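Robot Cells, Unit 6 handout: When the pick goes wrong
Read before lab. Bring it with you, I will not be printing extras.
Jabari Lema

What this handout is for

Last unit was all about getting the arm to do the thing. This one is about the protective stop on bench 2 and what we got out of the logs after. Nobody hurt, nothing broken except a fingertip pad. Still worth a whole unit. Most of you will meet a fault like this before you meet a big one.

Words first, because people mix them up on the quiz every year.

Fault: something in the system is not as it should be. May be there for weeks, doing nothing.
Failure: the system stops doing its job.
Hazard: something that could hurt someone.
Protective stop: the controller stops the arm by itself. Power stays on to the joints. Can be reset from the pendant.
Emergency stop: a person hits the button. Different reset, different paperwork.

A protective stop is not a failure of the arm. The arm did what it should. The failure was upstream, in our setup.

The task

Kitchen sort on bench 2. Arm picks the ketchup bottle off the top of the toaster oven, stands it on the table, then goes for the fruit. Fruit goes to the colander, banana already in the blue bowl counts as done. Cell software is Wonesska, finger pads are the Morikawa soft ones.

Start layout has the bottle lying on its side across the oven, cap toward the outside of the table. Note how close the oven is to the right side. Everything the arm does up there happens at oven height plus bottle, and the approach path has to clear both. Colander is the easy target. Mug is in the way more than you'd think.
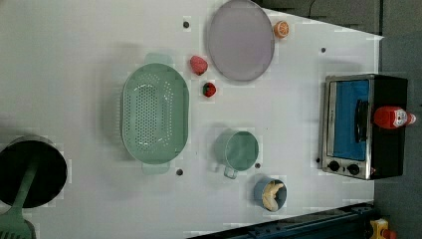
What happened, in order

From the controller log plus Aled Powell's bench notes. Run numbers, not clock times, because the clock on that PC was wrong (separate problem, see end).

Runs 1 to 18. Fine. Slow but fine.
Run 19. Bottle picked, lifted, set down a little off target. Marked as a pass. It should not have been.
Runs 20 to 30. Passes. Set-down position creeping the same direction, a bit more every time.
Run 31. Arm came down for the set-down, force on the wrist went over the limit, protective stop. Left finger pad torn at the corner.

The batch was meant to be 100 runs. We stopped at 31 and did not restart that day. Good call by Aled, for the record. The temptation is to reset and carry on, and the pendant makes it very easy to.

First guesses (all wrong or half wrong)

Everybody's first guess was the camera. Then the bottle, because it's light and it can tip. Then someone said "software" which isn't a guess.

Camera calibration was checked with the board, within limits. Bottle was weighed and re-measured, same as the item sheet. Same Wonesska version as the previous week, no config changes in the history.

What we should have looked at first: the tool. The tool center point (TCP) is where the controller thinks the fingertips are. If it's off, every single move is off, and the arm has no way of knowing. It will tell you it's exactly where it was sent. It is telling the truth, about the wrong point.

Cable routing

Second thing to check, and the one people skip. Cables on a moving arm are a load. A loop with slack in it at one pose can be tight at another. When it goes tight it pulls on whatever it's fastened to, and a sideways pull looks the same as a contact to the force reading.

When you do the walk-round, jog the arm to the poses the task really uses. Don't do it from home position, home tells you nothing. At each pose look at:
- where the cable leaves the arm
- where it bends tightest, espcially near the gripper
- what it could catch on (plate rim, table edge, oven door handle)
- whether it crosses the camera view of anything the task needs

The last one isn't a safety matter but it will cost you a day.
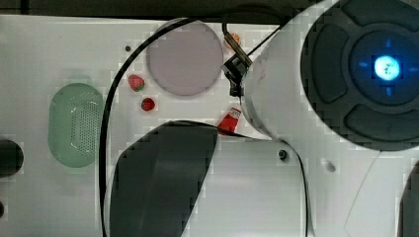 Virngate Technical College, Department of Automation and Mechatronics

What we found

Two causes, together. Either one alone would probably have passed the whole batch.

1. Gripper mount screws under torque. The gripper had been taken off for the pad change and put back by hand, "good and tight". No torque wrench. It worked round a tiny amount each cycle. That's the creep from run 19 on.

2. TCP not re-taught after the pad change. New pads are longer than the old ones. The cell was still using the old length, so fingertips were lower than the controller thought from run 1. There was just enough margin to hide it until the mount moved.

Write this down: the margin hid the fault. Passes are not evidence that nothing is wrong. They're evidence that nothing has crossed a limit yet.

Cable was cleared as a cause. It still got rerouted.

Why run 19 got a pass

The pass check was "bottle standing, inside the square". It was standing, it was inside the square. Nobody had asked for the distance from target to be logged as a number with a warning level. So the drift was in the data and not on the screen.

Fix: Wonesska now logs offset on every set-down and flags three in a row going the same way. Does not stop the arm, just flags. We argued about that. My view is a stop is better, Aled's view is you'd never finish a batch. Come with an opinion.

Finger check before close

New step added after the fault. Before the gripper closes, hold, and look at the wrist view. You want:
- a finger either side of the item
- clear background showing between item and finger on both sides
- item upright if the task says upright
- tips low enough on the body, well away from the neck

If one gap is visibly bigger than the other, don't close. Back off, check TCP. Don't nudge it over with the pendant and carry on, thats how you teach the bad offset into the next ten runs.

With a bottle shape there's an extra catch. The body gets wider going down. So a small height error is also a width error, and you can touch on the way down before closing at all. That's how we read run 31. 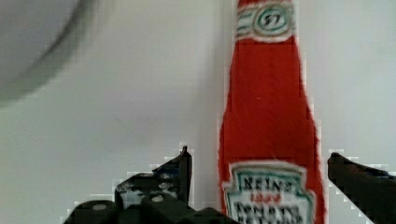

Fig. 3. Wrist view, fingers open either side of the bottle.

After a protective stop: what you do

1. Hands off. Don't reach in, the joints are still powered.
2. Read the message out loud to your partner. Partner writes it down word for word.
3. Save the log before you reset anything. The reset overwrites the last buffer on the Atton controller.
4. Photo of the bench as it is.
5. Press the e-stop, then look at the fingers and the item close up.
6. Find me or Aled. One of us signs before restart.
7. Restart at reduced speed, one run, nothing in the fingers.

Step 3 is the one that gets forgotten. We nearly lost the run 31 data this way.

After any tool change (new rule, goes on the cell door)

Torque wrench on the mount screws, value on the card. Re-teach TCP, four-point method, write down the error. Touch-off on the reference pin. Then one dry run of the full path. Two sets of initials.

Takes a while. Do it anyway.

For lab

In pairs. I'll give each pair a log file from a different batch, some have a fault in them and some don't. Find the first run where you would have stopped, and say what you'd check first and why. One page max. Plot the offsets, don't eyeball the table.

Also: draw the cause chain for run 31, from pad change to torn pad. Boxes and arrows is fine. Mark which boxes could have been caught and by which check. There's more than two.

Still open

PC clock on bench 2 resets itself on power loss. Battery ordered.
Mount screw spec for the Morikawa pads, the sheet gives a range and we'd like one number.
Offset flag vs stop, see above.

Reading: chapter on tool data in the course pack, skip the part on welding torches.

Handout last changed May 7, 2025. Older copies have the wrong order for steps 3 and 4, bin them.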